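Drameck Tenus soft finger set, for light grippers

Replacement finger pair with care kit

Price: 69 per pair. With the care kit: 56 more.
Status: in stock. Orders paid before noon leave our workshop in Hoàng the same day.

The Tenus fingers are made for grippers which pick small things of daily life, such as cans and bottles. The finger bends a little around the object, so a round can does not need to stand up straight before it is picked. A can which lies on its side is also the best object for the first check after you change the fingers.

Before the change, open the gripper fully and switch off the power of the arm. Take out the two screws at the foot of each finger, pull the old finger straight forward, and put in the new one. Tighten the screws by hand only, then a quarter turn with the key. Start the arm and look at the picture from the wrist camera: both fingers should come in from the lower corners.
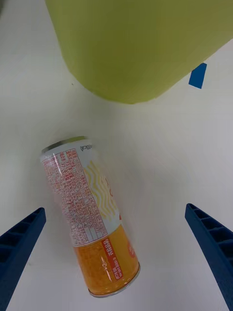 How often must the fingers be changed?
After 2000 grips we advise to inspect them, and to change both together if one rib has a crack.

Cleaning

Wipe the ribs with a soft cloth and a little warm water. Please do not use alcohol, it makes the material hard. Sticky drink residue between the ribs should be removed with the small brush from the care kit. Let the fingers dry in open position.

Checking the set-up

Put a can on its side and some upright bottles on the table, and leave enough free space so the fingers can go down at both sides of the can. Mark the start positions with colored tape, so you can repeat the same test next month. Bring the gripper near with open fingers, stop, and compare the distance left and right. If it is not equal, loosen the foot screws and set the fingers again.
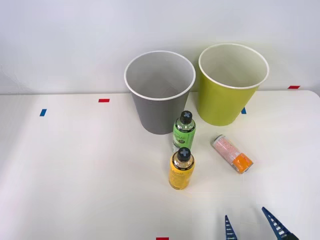
Tramenlow wrote to us: we changed the pair on a Sunday and the left finger stood a little too far inside. After we loosened the foot screws and pushed it back, the grip was good again. It would help if the key was in the box also without the care kit.

The key is now included with every pair.

In the box: two fingers, four screws, one key
Care kit: brush, cloth, spare screws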